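Pustisbridge Linen Library: progress report to the Hutapea Fund
11 Mar 2018

Hello all,

I promised you something readable this time, so I'll skip the spreadsheet talk and tell you how we're getting on with the folding and sorting side of things. It's been a good winter, if a chilly one!

First, the money. You gave us £2,000 for fitting out the back room and it's all spent bar the price of a tin of varnish. Most of it went on shelving from Wisteck (they were late, but they did bring it up the stairs for us), and the rest on 8 storage crates with lids and a second-hand press that hums a bit but does the job. I still want a proper label printer. The handwriting on some of the crates is mine and I'm the first to admit it's awful.

The big change is that we fold on a table now. Before December we were doing it on our knees or over the back of a chair, and the larger pieces always ended up trailing on the floor and had to be washed again. I can't tell you how cross that used to make me.
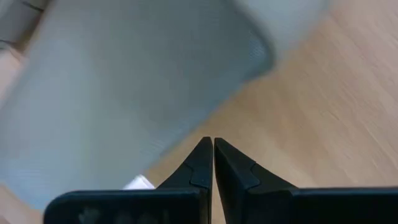

Large pieces are still what slows us down. Tea towels and pillowcases fly through, but anything bigger has to be spread out, smoothed and turned, and if the first fold goes crooked the whole thing comes out like a lopsided sandwich. We've settled on halving the long way first, then in thirds, with the open edges to the back of the shelf. It took 2 sessions of arguing to get there and I lost, as I'd wanted quarters. Thirds do fit the Wisteck shelves better, I'll give them that.

Borrowing has picked up as well. The Jevum hostel took bedding for its spare rooms over Christmas and sent it all back clean, which was lovely of them, though two of the blankets had swapped bags and we spent a morning putting that right.

Still to do before the next report: varnish the shelf ends, sort the odd pillowcases (there's a mountain of them) and find somewhere dry for the winter blankets. The cupboard under the stairs is damp at the back, so I've stopped using it for now. I'd like to put the last of the grant towards a small heater instead of the varnish, if you're happy with that. Could you let me know either way?

Warm wishes from the back room,
The Linen Library coordinator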